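Jurnik is a two-armed kitchen robot built in a shared workshop by Fiorella Morelli, with its practice runs done in simulation. Its parts list comes to 664 items. Morelli's build notes of October 7, 2021 claim that it can work the knobs of an electric range — a claim resting on 10 simulated runs, 3 of them discarded without explanation. A rendered kitchen is a forgiving place, and no results from a real stove have been published. 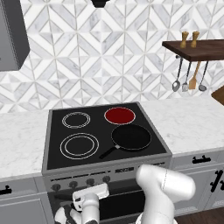 Sawsan Hijazi replied that discarded runs are normal this early, and that she would rather see the logs than a stove.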